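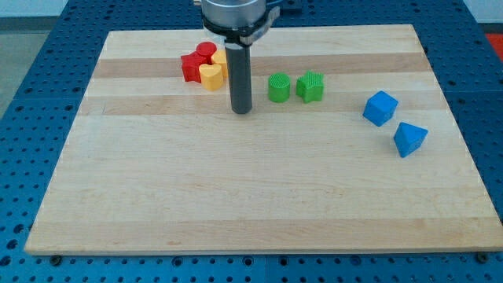

Issue 14, page 22

REVIEW: The Folside Tabletop Kit

I have spent most of the winter teaching an arm to push colored blocks across a board, and I have enjoyed it more than any piece of lab gear I've bought in years. The Folside Tabletop Kit is a package for people who want to gather their own examples for a learning system: a board, a set of shape blocks, a rod that mounts on the end of your arm, a calibration card, and a license for the recording program, Getent. You bring the arm and the camera. It costs $525 for the basic set and $800 with the spare blocks and the second rod, and I bought the bigger one in January, out of my own pocket.

The idea is simple enough to explain to a visitor. One person steers the arm with a hand controller, the rod pushes a block, and everything gets saved (the camera view, the position of the rod tip, the steering commands, and a short typed sentence about what you were trying to do). Do that over and over and you have a pile of examples to train on. No gripper, no fingers to jam, no dropped parts. Pushing sounds like a baby step until you try to slide a star past a cylinder without taking the cylinder along, and then you find out how much there is in it!

The board

Folside sends a butcher-block panel in pale maple, and it's a beauty. I was ready to be grumpy about paying for nice wood when a sheet of painted fiberboard would seem to do, but the weight is a real help. It stays where I put it on the perforated table, even when I lean the arm into something by mistake. The darker strips running across the wood turned out to be handy for instructions, too. "Push the blue cube down off the dark strip" is a sentence any of my helpers can follow, and it gives the model something to look at besides other blocks.

One warning: the strips aren't the same from board to board. A friend's lab bought the same kit and theirs has the dark bands in other places. If you plan to pool your recordings with somebody else's, and I hope you do, don't build your whole set of instructions on the wood grain like I nearly did.

The blocks

Stars, cylinders, hearts, cubes, triangles, in red, yellow, green and blue. They're matte plastic, and I can't say enough good about the matte part. My old homemade blocks were glossy and threw a bright spot into the camera every time the sun came in. With these the colors stay put all afternoon.

The green star and the green cylinder have a fine texture on top, and I've grown fond of it. It gives the camera something to grab when two blocks of one color stand next to each other.

The shapes are well chosen for pushing. The cube is easy if you hit it in the middle of a side and it spins if you don't. The cylinders want to roll around the tip of the rod and go off on their own. The heart is my favorite. Come at it between the lobes and it seats itself against the rod and goes wherever you like; come at it from the point and good luck. My helpers worked that out by themselves within an hour, and you can see it in the recordings, everybody starting to circle around to the lobes first. Watching a trained model pick up the same habit was the best moment of the whole project for me.

The rod

The rod is long, dark gray and rounded at the tip, and it goes on with a black clamp ring. I like it a lot. The length keeps the body of the arm well up out of the way, and the rounded end forgives you if you come down a hair too low. Mounting takes a couple of minutes with one hex key.

It does get in front of things, though. Any block that's behind the rod from where your camera sits is going to be half hidden, and when red and yellow are bunched up together on the far side you can lose sight of a good piece of one of them. I first thought of this as a flaw and threw those recordings out. Don't! The model will meet the same trouble when it's steering for itself, so it had better have seen some. I put them all back in and the next training run was better for it.

The rod has a slight sheen. A strip of tape would cure it, and I haven't bothered.

Recording with Getent

Getent is plain to look at and very good at its job. You press a pedal to start, do your push, press it again to stop, and type your sentence. It keeps clips you've marked bad in a folder of their own, so a slip of the foot doesn't cost you anything. I had 906 good clips at the end of the second week, and 1666 by the time I trained the model I'm happiest with.

What I love most is the prompt mode. Getent puts up an instruction ("bring the green star next to the blue triangle") and you carry it out from wherever the blocks happen to be. Left to ourselves, we all did the same four or five pushes, mostly short ones, mostly toward the middle. Prompt mode drags you out to the corners and into the crowded spots. Turn it on from the first day.

It will also tell you when to mess up the board. I used to reset the blocks to a tidy layout after each clip, and the model I got from that was lost as soon as two blocks touched. Now we carry straight on from where the last push ended, with some clusters packed tight and others spread out, and we only reach in when a block gets close to the edge.

My complaints are small. The typed sentences can't be edited after you save a session, except by exporting the lot and bringing it back in. The clock in the corner is tiny. And the export to the Drivix format dropped the last moment of each clip until an update fixed it, so check your version before you send anything off.

Compared with the Tkachenko set

I borrowed the Tkachenko pushing set for a few days to be fair about this. It has more blocks, and its case is far nicer (Folside gives you a cardboard box and a bag). Its rod is shorter, which makes the arm feel a bit stiffer under your hand, and I could see somebody preferring that. But the blocks are light and tip over if you catch them high, and the recording program wants a fresh calibration every time you shut it down. I went back to Folside gladly.

Who should get it

If you already have an arm and you've been training on other people's recordings, get this and make some of your own. You learn so much from an afternoon of steering! I'd read plenty about uneven data and never felt it until I looked back over my own clips and saw that I almost never push to the left. A class could share one kit easily, with one student steering, one typing and one choosing the next instruction. If you need picking and placing, look elsewhere, as the rod only pushes.

Get the bigger package if you can stretch to it. I haven't needed the second rod yet, but the spare blocks have been out of the bag since the first week, and I'm now recording a fresh batch with two hearts on the board at once. The arm keeps going for the wrong one. More clips tomorrow.

Reviewed with Getent on the standard license. Review copy: none, bought at list price.
Posted April 9, 2026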